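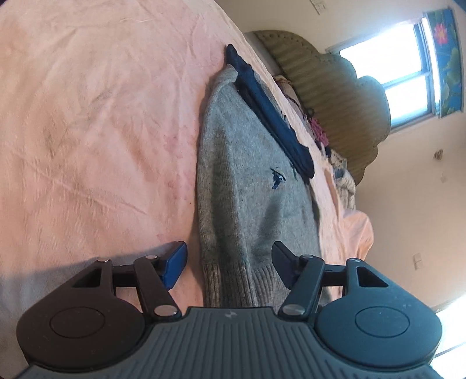 A grey knit and something navy, laid out on the bed at my place.

I was on the 6 am out of Tukbridge in February, one of nine passengers on a turboprop built for a lot more, and I loved every minute of it. I know, I know. People who write about planes are meant to get excited about the big stuff, the long-haul cabins with doors on the seats. Give me two propellers and a bag of pretzels any day!

The airline is Jurkus, which flies between Tukbridge, Waaka and Gutia, and it's trying to decide what to buy next. Its turboprops are getting on. The salespeople keep turning up with brochures for small jets, and the jets are lovely – quiet, quick, nice big windows. They'd also save you all of six minutes to Waaka, and the runway at Gutia is 1090 metres long, so good luck with that.

Eliécer Mosquera runs the fleet side of things and has a desk buried in spreadsheets. I asked him over a very average coffee whether he was tempted.

"By the colour of the seats, maybe," he said. "Then I look at the fuel."

He reckons a refurbished turboprop does the job for years yet, if he can get the parts. That's a big if. One propeller part took 85 days to reach him last winter, and the plane sat in the hangar the whole time while passengers were rebooked (some of them crossly, and fair enough).

So he's leaning toward newer turboprops, leased, with a spare engine thrown into the deal. The board hears his pitch next month. I've already booked my seat to Gutia for the week after, 4A, just behind the propeller where it's loudest.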